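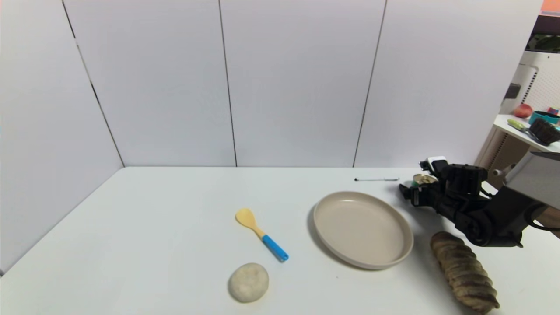

3.2 Erhebung der Demonstrationen

Für den Datensatz Savivbridge haben wir uns, nach einigem Hin und Her, für ganz alltägliche Gegenstände entschieden, wie man sie in jeder Küche und auf jedem Schreibtisch antrifft. Insgesamt liegen 367 Demonstrationen zu 17 Aufgaben vor, und jede enthält die Ansicht des Kopfes wie auch die des Handgelenks.
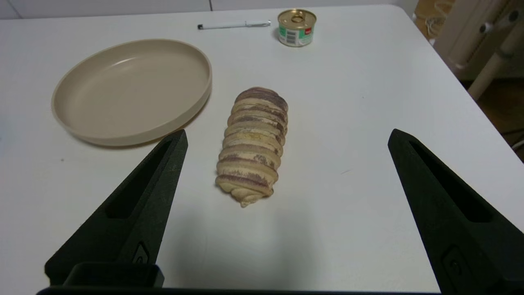
Abb. 7: Handgelenkansicht mit geöffneten Greiferfingern, dazwischen das gedrehte Brot.

Besonders am Herzen lag uns die Vielfalt der Formen, denn ein Modell, das nur Würfel kennt, hilft später wenig. 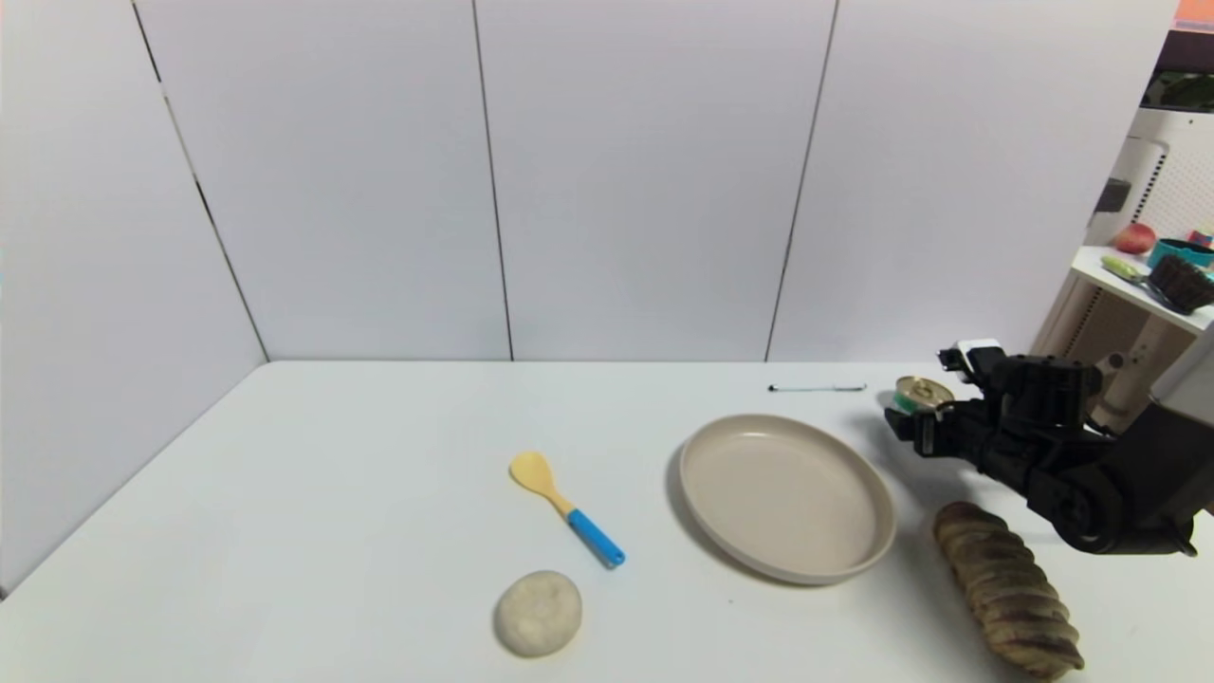

Die Anweisungen haben wir bewusst in einfacher Sprache gehalten und jeweils in mehreren Varianten formuliert. Flache Dinge wie der Stift hinter dem Teller verlangen dabei eine andere Annäherung als die kleine Dose rechts daneben, und beides sollte mit gleicher Sorgfalt vertreten sein.

Verworfen wurden 32 Aufnahmen, meist wegen

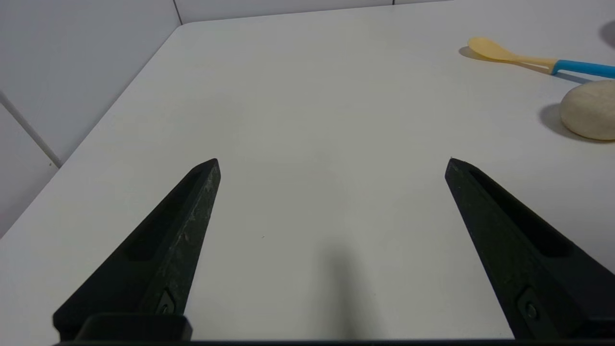

fehlender Zeitstempel; wir haben sie nicht ersetzt und führen sie in den 367 nicht mit.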